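Communiqué — Clatton automatise la préparation de ses colis gourmands, et voilà ce que ça change pour nous

Je dirige l'atelier de Clatton depuis assez longtemps pour avoir rempli des cartons de snacks jusque dans mes rêves. Alors quand on m'a proposé d'écrire ce communiqué, j'ai dit oui tout de suite (et tant pis si je suis un peu bavarde !).

À partir de mai, notre ligne de colis gourmands passe en préparation assistée. Le système s'appelle Flurkix, il a été développé avec Tallora, et il apprend à partir de nos gestes. On prend une pince à la main, on attrape un sachet, on le pose dans le carton ou on l'en sort, et on recommence. Nous avons déjà enregistré plus de 3000 prises, avec des emballages de toutes les tailles.

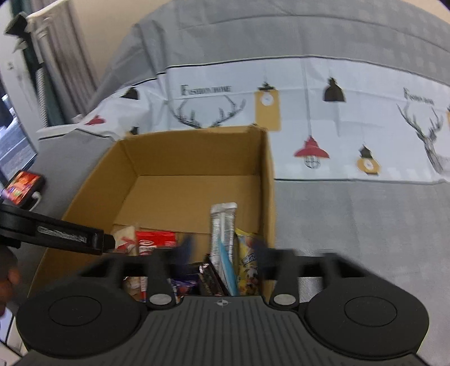
Ce qui m'a surprise, c'est la place que l'équipe a prise dans l'affaire. Au départ on s'attendait à recevoir une machine toute prête, avec un mode d'emploi et bon courage. Et puis les ingénieurs de Tallora sont venus nous demander comment on saisit un emballage souple sans écraser ce qu'il y a dedans, par quel côté on le prend quand il est coincé contre une paroi, à quel moment on le lâche. Des choses qu'on fait sans y penser — il a fallu se mettre à les expliquer, et on n'était pas toujours d'accord entre nous !
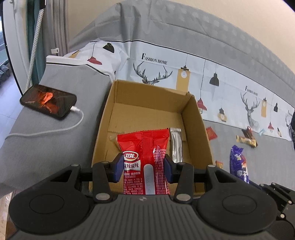
Côté postes, je sais que c'est la question qui vient en premier. Les 13 personnes de la préparation restent chez Clatton. Leur journée sera différente : moins de remplissage à la chaîne, davantage de contrôle, de composition des assortiments et de correction quand Flurkix hésite. Chacun suit une formation sur son temps de travail, et les horaires du matin ne bougent pas. Le tri des retours, lui, reste entièrement manuel pour l'instant, les emballages abîmés nous donnent encore trop de fil à retordre.

Tout n'est pas réglé. Les barres fines glissent, les sachets brillants aussi, et deux collègues préfèrent toujours travailler à mains nues (elles en ont parfaitement le droit). On fera un point avec tout l'atelier avant d'étendre le système à notre site de Santoro, où l'on prépare jusqu'à 1000 colis par jour en haute saison.

Les clients, eux, ne verront pas de changement : mêmes assortiments, mêmes cartons, mêmes délais. Les 147 références du catalogue restent disponibles.

Pour visiter l'atelier ou poser vos questions, écrivez au service presse de Clatton. Je réponds moi-même, en général en fin de matinée.

La responsable de l'atelier de préparation, Clatton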